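# Kitchen tips I brought home from the Stalevberg open day

I went to the Stalevberg open day to look at robots and came back with a page of notes on cleaning my kitchen, which pleased me no end! They had 48 of us through the demo hall, and Inès Sabatier took my group around the household section, where arms practice kitchen jobs on a computer before they ever touch a real pan.

**Clear the counter first.** Inès told us their arm does much better when the back strip of the counter is free. So do I, as it happens. I moved my jars to a shelf that same evening and wiping down now takes me 5 minutes.

**Go slow near the wall.** The software slows the arm for the last stretch before the backsplash. Try it with your sponge (I used to bang my knuckles every single time).

**Wipe in one direction.** Back to front, overlapping each pass by half a cloth. Crumbs end up in your hand and stay out of the corner. Duygu Dönmez, who was running the screens, had tried circles on her own counter for years and switched after watching the arm.

**Grout wants a brush.** A cloth slides right over the joints between subway tiles. Use an old soft toothbrush and a paste of baking soda and water, leave it for ten minutes, then rinse. Do the long horizontal lines first and the short upright ones after. And please don't use vinegar on

natural stone!

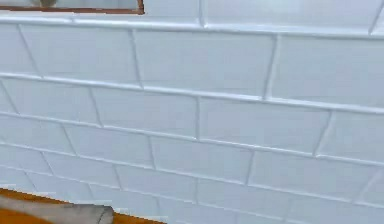
**Don't forget the ledge.** If your tile has a raised band running across it, grease and dust settle on top where you never look. Run a damp microfiber cloth along it once a week, before you do the tiles underneath.

**Oil wooden counters in thin coats.** I asked Nevzat Güler about this over coffee, and he swears by two thin coats of food-safe mineral oil, with the extra buffed off after each one. Mine has never looked better.

They're planning another open day in February, and I've already put my name down. I want to ask about oven racks.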